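Planning Robotic Work Cells: A Buyer's Course
Handout 3: What the data rig really costs
Instructor: Ildikó Oláh

Before the seminar, read the quote from Tradine that was passed around last time. Read it with a pencil. Most of you have been told by a vendor that a robot can "learn from demonstration," and that the learning is cheap, as it only takes a person doing the job while wearing sensors. I would like you to stop believing the second half of that until you have priced it yourself.

1. Price the station, then the glove

Vendors quote the glove. The glove is what looks good on a stand at a trade show. What you pay for is a station: table, hand gear, controllers or trackers, a computer, a monitor, power, cable, floor area, chairs, and a person for as long as the work lasts. 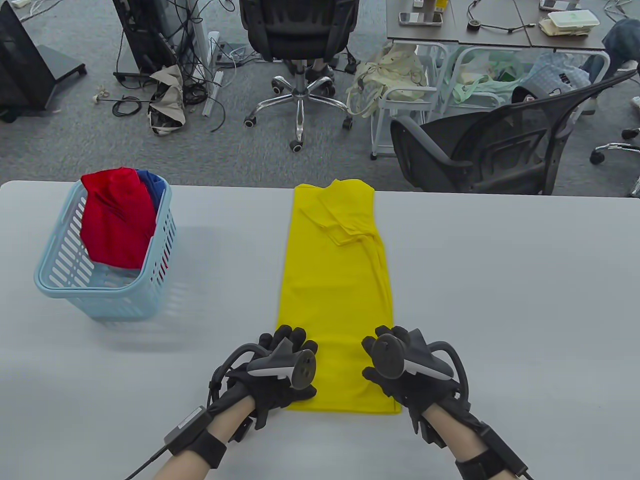 Figure 1. Folding a yellow garment with instrumented gloves and a controller in each hand. Computer and cabling on the carpet behind.

Go through the background of Figure 1 the way an auditor would. There is a computer tower, a monitor on its own stand, a power strip and a good deal of loose cable. Does any of that show up in the Tradine quote? I could find one line, "accessories," with no amount next to it. Ask for the amount.

The quoted price for one pair of gloves is 1,288. My own figure, after adding straps, spare cables, mounts and one replacement module, is 1,712. That still leaves out the computer. I don't claim my figure is right for your site, but I do claim the first one is wrong for everybody's.

2. Gloves or hand-held grippers?

Dénes Juhász will argue in the seminar for hand-held grippers with a camera on the tool. His case is a fair one. They are simple to hand out and there is less to strap on. My doubts are about usable footage, which no quote mentions. A camera that close to the work will give you some frames like the next one.
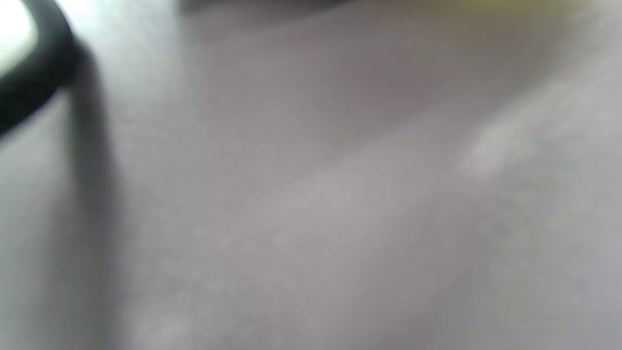 Photo: Zsófia Vida / course archive

You get a pale gray surface, a dark curved shape in one corner, and very little a person could label. One frame proves nothing, and I am not saying the tool is bad. I am saying that "hours recorded" and "hours you can use" are two numbers, and you will be shown the bigger one. Put a line in the budget for sorting. If the vendor says sorting is automatic, ask who checks the sorter, and at what hourly rate.

Gwenaël Le Goff kept a log at the Kilham site for the month of August. Of 383 clips, he set aside more than a quarter before anyone had tried to train anything on them. His time was charged to "general overhead." 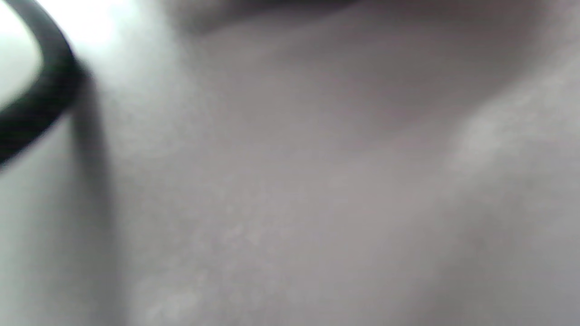

So the rule for your worksheet is to divide the total cost by usable clips. Do it even if you have to guess the share, and write the guess down where your manager can see it. A guess on paper can be corrected later. If it stays in someone's head it will be remembered as a promise.

3. Questions to send before you sign

- Is the computer included? Which one, and who replaces it?
- What wears out first, and what does one cost?
- How long does it take to put the gear on and set it up, per person, per shift?
- Do the gloves come in sizes? Two sizes may mean two sets.
- Who owns the recordings if we cancel?
- Can we talk to a customer who did not renew?

Szűcs answered all six within a page. Tedia sent a brochure. I draw no conclusion about the equipment from this, only about how the support calls will go.
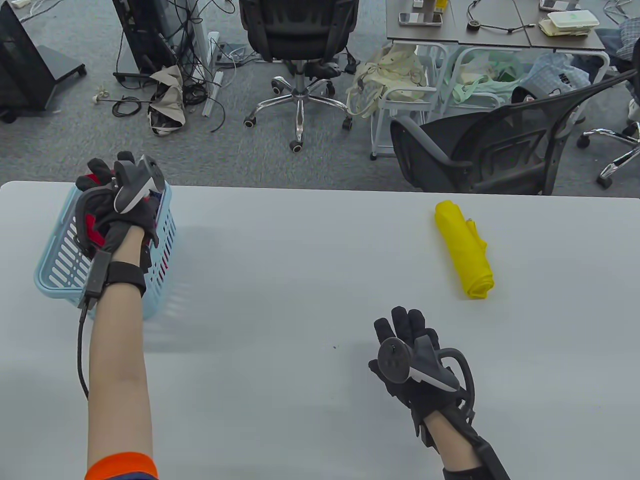 Department of Production Planning - Equipment and Budgets Group

4. Worksheet

Use the garment station as your case. The task is folding, from a basket onto a table. Fill in three columns: quoted, likely, and worst. Leave nothing blank in the third one. Floor area counts, so measure past the table and include the chairs, the desk and whatever ends up on the floor. People always measure the table - then they wonder where the monitor goes.

Rosimeire Toledo will collect worksheets at 4 p.m. Late ones go in her tray, unmarked until the following session. Bring a copy for yourself, as we will compare the "worst" columns in class and I expect them to disagree by a lot.

Optional: redo the sheet with hand-held grippers in place of gloves, using your own share of usable clips. Dénes has offered to check these and will probably tell you your share is too low.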